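Plaid de pie de cama

El plaid de pie de cama es una manta ligera que se coloca atravesada sobre el edredón, en el extremo opuesto a las almohadas. En Renomton, donde crecí, lo llamábamos "la mantita" y punto. Yo tengo dos y los voy alternando desde marzo (¡el de lana pica un poco, pero abriga!).

Usos y remates

Sirve para la siesta, para los pies fríos y para proteger el edredón de maletas y gatos. El borde puede ir liso, con dobladillo o con flecos. A mí me gustan los flecos largos, de esos que cuelgan por el lateral del colchón -- el gris sobre blanco es un clásico y combina con casi cualquier sofá azulado. Eso sí, antes de hacer la foto recoged el suelo, que los envoltorios y las botellas se ven muchísimo.
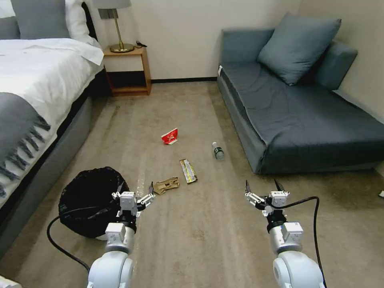 Lavado

Enikő Jakab, que teje en Kerekes, recomienda agua fría y peinar los flecos con los dedos cuando aún están húmedos. Yo los dejo secar en plano casi 10 horas -- colgados se me deforman siempre.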